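# Growing quinces on heavy ground: an interview with Cường Trương

The orchard at Asbridge stands on clay that holds water until late spring and sets hard by June. It is not the first place a grower would choose for fruit trees. Cường Trương, who has managed the orchard for the Peralden Horticultural Trust for nine years, nevertheless oversees 561 trees there, the greater part of them quinces. He spoke to the Trust's members' bulletin about rootstocks, drainage and the question he is asked most often, namely when the fruit should be picked.

Mr Trương came to quinces by way of pears. The original planting at Asbridge was intended as a pear orchard, and quince was present only as a rootstock. "Several of the pears failed in the second winter and the stock grew up in their place," he said. "We left those stocks alone for a season, and they were the healthiest growth on the site. I took that as advice."

The Trust did not replant at once. A trial row of 32 quinces was set out along the lower boundary, where the soil is at its heaviest, and was kept under observation for four years before any further money was spent. Losses were light. The remaining land was then planted in stages, with the last block completed two winters ago. 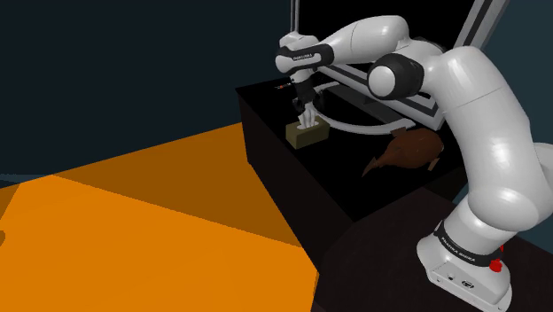
On the subject of drainage, Mr Trương is careful to separate moist soil from standing water. A quince will tolerate the first and often prefers it, particularly when the fruit is swelling. "People read that the tree likes damp ground and they put it in a hollow where the water sits until April," he said. "The roots still need air. If you dig a hole in January and it is full the next morning, plant on a mound or plant somewhere else."

At Asbridge the trees stand on low ridges, formed by hand in the oldest block and by plough elsewhere. No gravel was placed in the planting holes. Mr Trương regards the practice as harmful on clay, as the hole acts as a sump and draws water from the ground around it. He recommends breaking up the sides of the hole with a fork and returning the same soil, with compost kept for the surface.

Members with smaller gardens frequently enquire about spacing. The Trust plants at four metres, but Mr Trương accepts that three is workable where the tree is to be kept pruned. He does not favour hard pruning in any case. Quinces carry their fruit at the tips of short new shoots, and a tree clipped all over in winter will give very little the following autumn.

"Take out what is dead, take out what is crossing, and open the middle a little," he said. "After that I would put the saw away. A quince is an untidy tree and you will have to live with it."

The orchard grows two principal varieties. Jerura is the earlier of the two, with a rounded fruit and a strong scent, and it has proved dependable in cold springs. Baudry ripens some weeks later and keeps better, although it is the more troubled by leaf blight. The disease appears as small dark spots in wet summers and can strip a tree by August. Mr Trương relies chiefly on raking up and removing fallen leaves before the new year, and has stopped watering from overhead in the nursery beds. 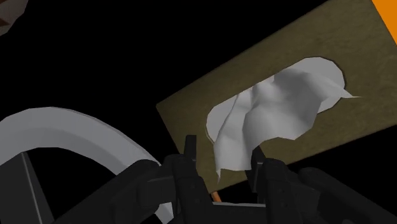 Picking, he said, should be left as late as the weather allows. The fruit should have turned from green to full yellow, and most of the grey down should rub away under the thumb. It will still be hard. Quinces taken too early will colour in store but seldom develop their scent, and those left through a sharp frost tend to brown at the core. Last year's crop at Asbridge came to 4,000 kilograms, gathered over 29 days.

Each fruit is lifted and turned from the branch, never pulled, and laid in a single layer. "They look as though you could play cricket with them, so they get thrown about," Mr Trương said. "Then in three weeks every knock has gone brown. Handle them like eggs." He also advises storing them well apart from apples and pears, which readily take up the smell.

Asked what he would do differently, Mr Trương mentioned the windbreak. The hawthorn on the western side was planted in the same winter as the first full block, and for several years it was too low to be of use. The exposed trees lean to this day and need staking. He would now plant the hedge three years ahead of the fruit.

The Trust intends to replace a number of the surviving pears at the top of the site, where the soil is lighter, with medlars. Young quince trees raised in the Asbridge nursery will again be offered to members as bare-rooted plants this winter. Orders should be placed through the Trust's office, stating the variety required and whether a substitute would be accepted.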